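Inicio La entidad Programas Inquilinos Sala de prensa Contacto

Stadia abre en Allville la convocatoria de su programa de mejora de viviendas de alquiler

Allville, 18 de febrero de 2020. La gestora de vivienda Stadia ha presentado la nueva convocatoria de su programa de mejora interior, dirigido a las viviendas en régimen de alquiler asequible que administra en Allville y en el municipio vecino de Gultusham. El programa permitirá renovar 402 viviendas construidas hace varias décadas y contempla trabajos de electricidad, carpintería, pintura y ventilación.

La convocatoria cuenta con la colaboración de la Fundación Lei, que financiará el servicio de acompañamiento a los inquilinos durante las obras. Los contratos de alquiler vigentes se mantendrán en sus mismos términos y la renta mensual no se modificará como consecuencia de la intervención. 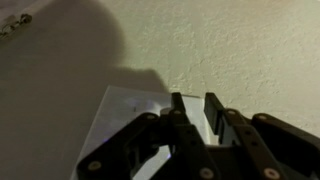
VIVIENDA Y REHABILITACIÓN

Las viviendas incluidas en el programa forman parte de un parque de 1.650 unidades. La selección se ha efectuado a partir de los informes de estado que Stadia elabora para cada inmueble, con prioridad para aquellos cuya instalación eléctrica no ha sido renovada desde la entrega del edificio. También se ha tenido en cuenta la edad de los titulares del contrato y la existencia de necesidades de accesibilidad acreditadas.

«Muchos de nuestros inquilinos llevan toda una vida en la misma casa. Pedirles que convivan con una obra exige plazos claros y un interlocutor que conteste al teléfono», ha declarado Zhiqiang Xia, director de Rehabilitación de Stadia. «Hemos preferido un programa de alcance contenido, con trabajos que puedan terminarse vivienda por vivienda, a una reforma general que obligara a vaciar edificios enteros».

Las actuaciones se organizan en dos fases. La primera comprende 200 viviendas de Allville y comenzará en el mes de junio. La segunda reúne las restantes, situadas en su mayor parte en Gultusham, y se iniciará una vez recibidos los trabajos de la anterior. Cada hogar recibirá por escrito la fecha prevista de entrada de los operarios, la relación de las estancias afectadas y el nombre de la persona responsable de la obra.

En materia eléctrica, el programa prevé la revisión del cuadro general, la sustitución del cableado que no cumpla la normativa en vigor y la comprobación de los mecanismos de todas las estancias. Los mecanismos que se encuentren en buen estado se conservarán. Cuando proceda su sustitución, el inquilino podrá solicitar que se modifique la altura de colocación, sin coste alguno —una petición frecuente entre las personas mayores y las usuarias de silla de ruedas—. 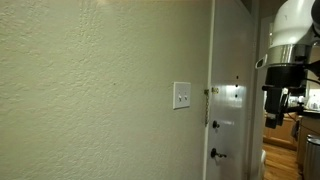
Interruptor doble junto a una puerta blanca.

Los paramentos recibirán un tratamiento distinto según su estado. Stadia mantendrá los acabados texturizados existentes siempre que no presenten desprendimientos ni humedades, y limitará los trabajos a la reparación localizada y la aplicación de pintura. El criterio reduce la generación de polvo y de residuos en viviendas habitadas. Los tonos disponibles podrán consultarse en las oficinas de atención al inquilino.

La carpintería interior se reparará con carácter general. Las puertas que no cierren correctamente serán ajustadas y, en los casos en que el ancho de paso resulte insuficiente para un inquilino con movilidad reducida, se estudiará la ampliación del hueco.

Durante los trabajos, los hogares que lo precisen dispondrán de un alojamiento temporal en el mismo municipio. El equipo de acompañamiento de la Fundación Lei gestionará los traslados y el almacenaje de enseres, y atenderá las consultas en varios idiomas. La fundación ha colaborado ya con Stadia en la elaboración de una encuesta a 800 inquilinos, cuyos resultados sirvieron para fijar los horarios de obra y suprimir los trabajos ruidosos a primera hora de la mañana.
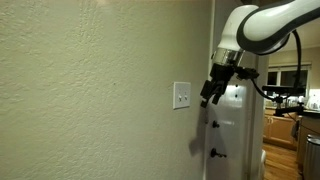

Placa con dos interruptores sobre una pared de acabado texturizado.

Las empresas interesadas en concurrir a la licitación podrán solicitar los pliegos en la sede de Stadia en Allville. Las ofertas deberán acreditar experiencia en obras realizadas en viviendas ocupadas e incluir un plan de gestión de residuos. Se valorará la contratación de aprendices residentes en la zona.

Los inquilinos de las viviendas seleccionadas no necesitan presentar solicitud. Quienes deseen comunicar una necesidad de accesibilidad no recogida en su expediente podrán hacerlo en cualquiera de las oficinas de atención, de forma presencial o por escrito.

Sobre Stadia

Stadia es una gestora de vivienda de alquiler asequible con sede en Allville y oficina permanente en Gultusham. Se ocupa de la administración, la conservación y la rehabilitación de los inmuebles a su cargo.

Contacto para medios: Departamento de Comunicación de Stadia, Allville.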